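Looking After the Garment Table

March – posted by Maribeth Sebastian

Print this page | E-mail this page

Responsibility for the garment cell at Radside passed to me this winter, and several readers have asked what its upkeep involves. The cell is modest. It consists of one table, two hand-held grippers with a marker cube on each, and a small display that the operator can read while standing. Most of my work concerns the grippers.

Each session begins with the marker cubes. A cube that has shifted on its mount will spoil the tracking long before anyone notices, so I press each face with a thumb and tighten the mount if there is any movement. The printed patterns are wiped with a dry cloth. Solvent is not permitted – we lost 2 cubes to it before Florante Gatchalian rewrote the procedure.
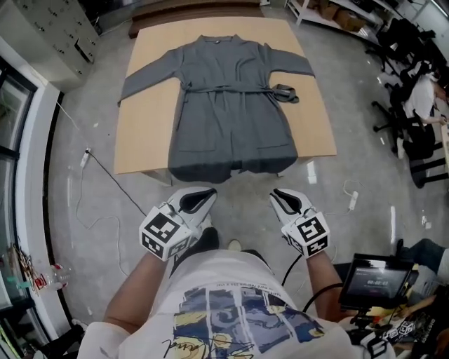 WISTBRIDGE, March – The robe remains the most demanding garment on our list. It is laid flat with the sleeves out to either side and the belt tied loosely at the waist, and the operator works from the hem end with a gripper in each hand. The gripper pads wear faster on heavy cloth than on shirts, and I now inspect them after every 10 folds.

Cables require equal attention. Honeylyn Soriano asks that the gripper lead run down past the forearm and never across the tabletop, where a sleeve can catch it. Connectors are reseated at the start of the day and checked again after lunch.

The log stood at entry 226 when I closed it this evening. The last line records a replacement pad for the right gripper, ordered through Lacson and not yet delivered.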